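Can a machine restock snacks yet, or am I dreaming?

asked in Home & Shop Automation
728 views · 14 shares

padby_breakroom

I look after the snack supply for a small office building, three floors plus a workshop in back, and I'm trying to find out whether any part of it can be handed to a robot in real life and not in a video with music over it.

My situation: the snacks come in boxes from a wholesaler called Nillemen. They're all single-serve plastic packets, crackers and wafers and that sort of thing, and somebody (me) dumps them out, sorts them by kind, and loads them into 8 bins on each floor. It takes me most of a morning. It isn't hard, it's just dull, and my back doesn't love it. My boss saw a demo arm from D'Amico at a trade show in January, picking up wooden blocks and stacking them like a champ, and now he wants to know why I'm still doing this by hand.

So my real questions are these. Can an arm with a plain two-finger gripper pick one packet out of a heap without grabbing two? Can it tell the kinds apart when they're all lying on top of each other? And if it can do both, would it be faster than me, or would I end up standing there babysitting it? I'm handy enough, I can follow wiring instructions and I've done a little Python, but I'm not an engineer and I don't want a second job.

Budget is not huge. Think "nice used car with problems," not "new truck."

69 people have this problem too
2 answers

brerkden_bench

Okay, this is my hobby and also sort of my job, so you're getting the long answer. Sorry in advance!

Short version first: picking, yes, mostly. Sorting, yes, if you help it. Faster than you, no, and I wouldn't expect it to be for a while. I run a little setup in a shared workspace here in Brerkden and packaged snacks are what I've spent most of my evenings on lately, so I can tell you where it goes wrong.

Blocks are easy. A block has flat sides, it stays where you put it, and it looks the same however it lands. A packet is a pillow with writing on it. You close the fingers and the middle squishes, the ends kick up, the crinkly seal catches on the neighbor, and up come two. Shiny plastic also throws glare right into the camera, so a packet that was perfectly obvious a second ago turns into a white blob when the arm leans over it. I fought with that for weeks before I just moved my lamp.

I'd break it into pieces and work on them in this order:

1. Get the picking right with one kind of packet, spread out flat, none touching. Boring, I know, but if you can't do this reliably then nothing later will work either. Grab across the narrow way, close slowly, and lift a little before you move sideways.

2. Now let them overlap. Going in from the wrist camera's point of view, you want the arm to choose whichever packet is on top, whatever kind it is, and leave the buried ones alone until their turn. The trouble is that packets of the same design lying together look like one big packet to the software, and when the arm is moving the print smears so badly you can't count on it reading a name.

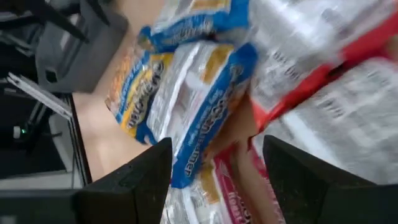 3. Sort by color before you try to sort by anything clever. Three blue-and-white ones bunched up next to a big red-and-white one is a pretty friendly heap, as heaps go, and color will split those two groups even with the lettering blurred. Where color lets you down is the mostly white packet with gray print, and the pinkish-red one, which a lazy setting will happily call plain red. Have the arm stop and hold still for a beat over the pile, take its look, and then go. Mine got a lot better once I quit asking it to think while moving.

4. Check the grip after every lift. If your gripper reports how far it closed, compare that to what one packet ought to be. Too wide, put it back and try again. It's crude and I love it.

5. Only then worry about the bins. Dropping things into a bin is the one part that has never given me any trouble, so of course I built it first and wasted a whole month on it.

As for babysitting: yes, you'd be babysitting. Mine needs me every so often when it shoves a packet off to the side where it can't reach, or when it gets obsessed with one it can't get hold of and just keeps poking at it. I can sit nearby and answer email while it works, so it's not nothing, but I can't go to lunch.

If I were in your shoes I'd think about suction before fingers. A soft cup sticks to a flat packet nicely and doesn't care which way it's turned. It hates wrinkles, though, and snack bags are basically all wrinkles near the ends, so you'd need to aim for the middle. I stuck with fingers mostly out of stubbornness, plus I wanted the same arm to put away tools and cups and things later on. (It can do cups. Don't ask me about tools.)

One more thing, and it's the cheapest: use a plain matte surface in one solid color, and keep the rest of your junk off it. I have a board or laptop and what look like cables living way too close to my own work area, and I know better.

Happy to answer follow-ups if you get as far as buying something. What does your wholesaler's box look like inside — are the kinds mixed, or layered?

41 found this helpful · 5 comments

snackguy_retired

Did vending for years. Ask Nillemen to ship you each kind in its own box. Then there's no sorting and you don't need a robot. Ours did it free if you ordered enough.

Also get a cart with a higher shelf for your back.

63 found this helpful · 2 comments

padby_breakroom

Replying to both. The kinds come mixed, which I always figured was just how it was, so I'm calling them about separate boxes first thing tomorrow. But I still kind of want the arm! My boss for sure does. I may try the flat, spread-out version on a bench in the workshop and see how many packets I crush. Is there a gripper you'd start with that a person can repair with ordinary screws?

3 comments · Share · Follow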